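Nisreen Bitar and Hala Tarawneh
Project report, section 4: Does color coding help?

The Votetetti guide says a cleaning cupboard should sort its cloths by color, one color per job, and that this stops people wiping a desk with whatever was last used on a sink. We doubted it. Our guess was that people take the cloth on top.

We put 40 cloths in the Plollthorpe cupboard and left them for 2 weeks in February with the color chart taped inside the door. Users were asked to write down the job and the color each time.

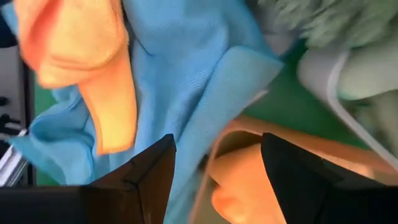 Figure 2. Blue, orange and pale green cloths together.

The log sheets don't support the guide very well. Several entries give a job and no color. Others list blue for everything, which could mean blue was popular or that people copied the line before. We can't tell which, and the guide's claim of "fewer mix-ups" never says fewer than what.

Hala thinks the chart was too small to read. Nisreen thinks a bigger one would be ignored too. A fair test would need a second cupboard with cloths of a single color, and we didn't have one.

Log sheets are in Appendix B. Submitted 17th March.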